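Skitside will stock a new flip-top jar from Clovow starting in November, the shop said. The clear plastic container has a hinged white lid and will sell in packs of 3.

Buyer Afiq Wibisono said customers had asked for small jars that close without a separate cap. "People lose the caps – then the jar goes in the trash," he said.

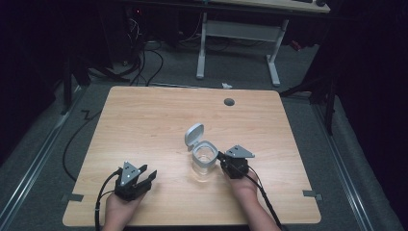
The clear jar with its white lid flipped open.

Recent items
Taheri extends returns to 30 days
Vultik shelf bins back in stock
Store hours change in November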